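Montserrat Bautista lleva media vida traduciendo manuales de instrucciones y no recuerda que nadie le haya dado nunca las gracias. Tampoco las espera. «El lector ideal de un manual es una persona enfadada», dice mientras aparta un diccionario para hacerle sitio al café. «Llega a mí cuando ya ha forzado la pieza». 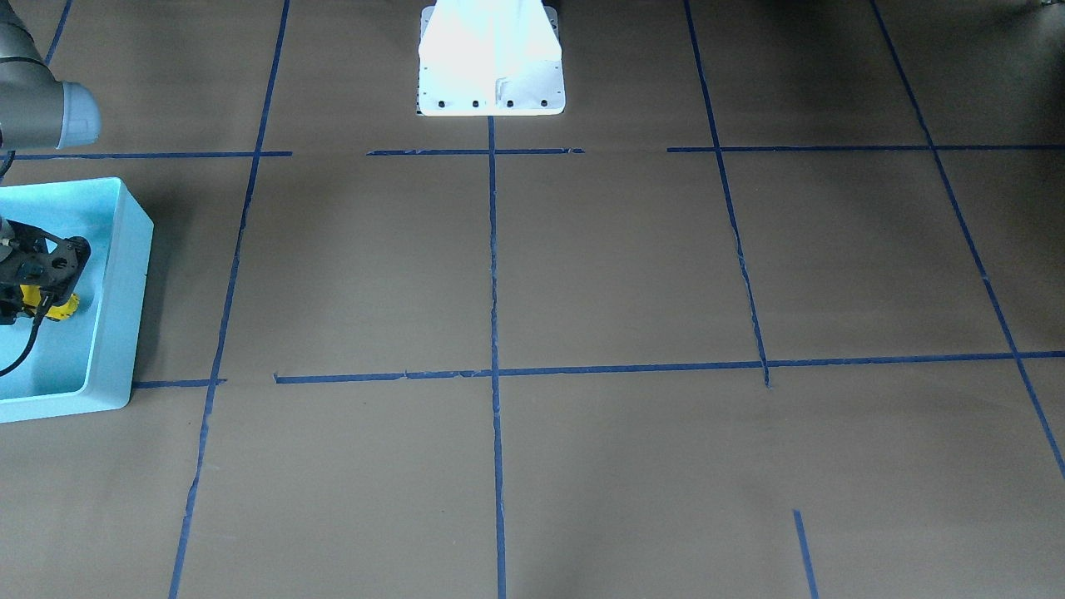
Tiempo de lectura: 2 minutos

Empezó en Drevville, una agencia que pagaba por palabra y tarde. Su primer encargo fue el folleto de una tostadora: 82 páginas en ocho idiomas, de las cuales 65 eran advertencias. «Había una que prohibía usar el aparato dentro de un vehículo en marcha. Yo eso lo traduzco con muchísimo respeto. Detrás tiene que haber un señor concreto».

Le pregunto si alguien lee lo que escribe. Se lo piensa más de lo que yo esperaba. «Mi hermano, una vez, y para corregirme una coma».
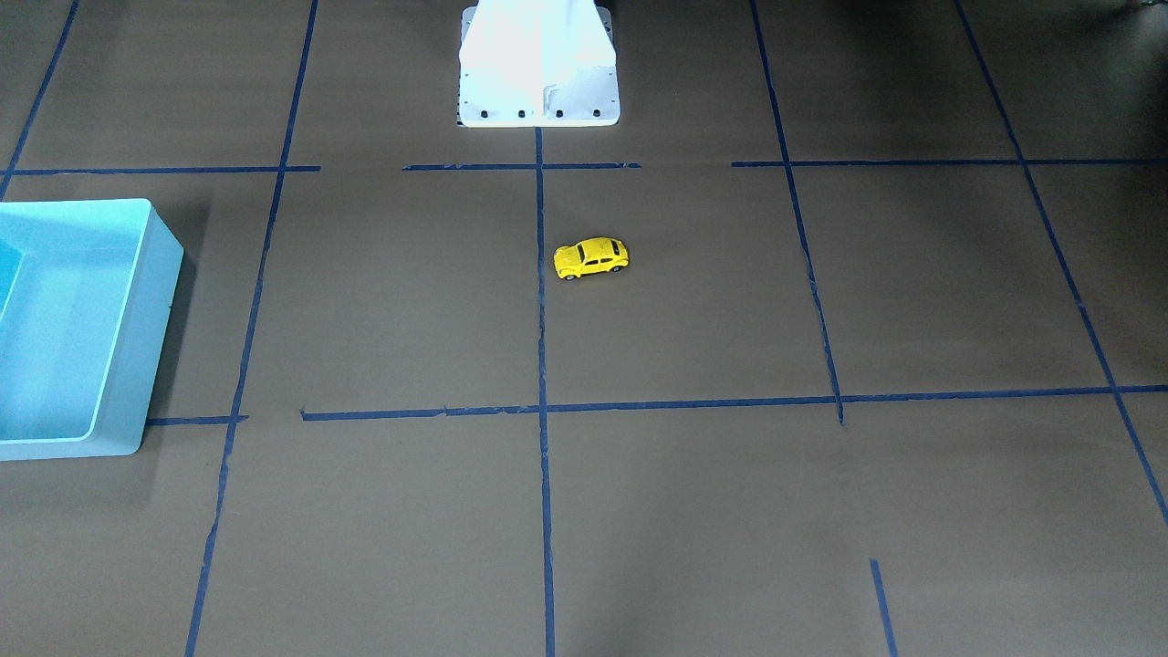 Coche de juguete amarillo, sobre la cuadrícula de cinta azul.

El enemigo, según Bautista, es el verbo «asegurarse». Asegúrese de que la tapa esté cerrada, asegúrese de haberse asegurado. En Felcombe, donde trabajó después, intentó suprimirlo de un catálogo de persianas y se lo devolvieron con una nota del departamento jurídico más larga que el catálogo. Desde entonces lo deja donde está, «como se deja a un cuñado en el sofá».

Su otra batalla es el tuteo. Hay marcas que quieren ser amigas del comprador hasta la página cuatro y pasan al usted en cuanto aparece la garantía. «Es muy humano. Nos tuteamos hasta que hay que hablar de dinero».
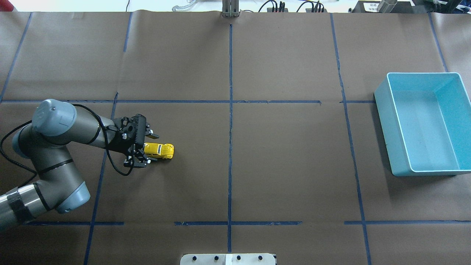
La escuela del tornillo sobrante

Desde febrero da un taller nocturno con Yareli Magaña, redactora técnica y partidaria feroz de la frase corta. Discuten en clase, delante de los alumnos, que al parecer se matriculan por eso. Magaña sostiene que ninguna instrucción debería pasar de doce palabras. Bautista le responde con subordinadas.
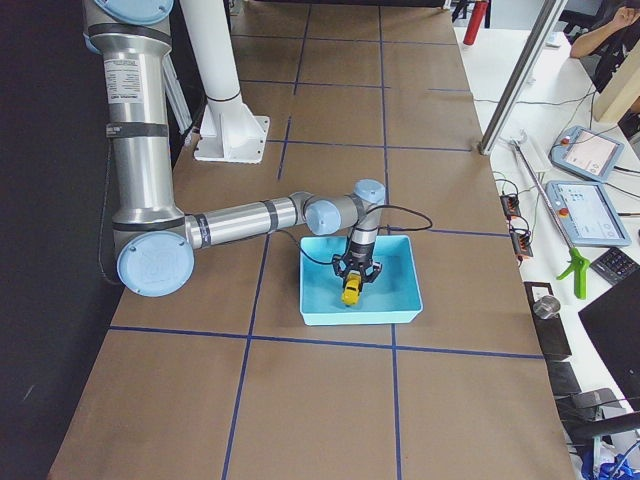

El ejercicio más temido consiste en explicar por escrito cómo se dobla una sábana bajera. «Hay quien entrega tres folios y quien entrega un dibujo», cuenta Magaña. «Una alumna entregó la sábana». Le pusieron un ocho.

Antes de irme le pido a Bautista un consejo para montar la estantería que tengo en el pasillo desde hace meses. Me pregunta si conservo el manual. Le digo que creo que sí. «Pues léalo», contesta, y pide la cuenta.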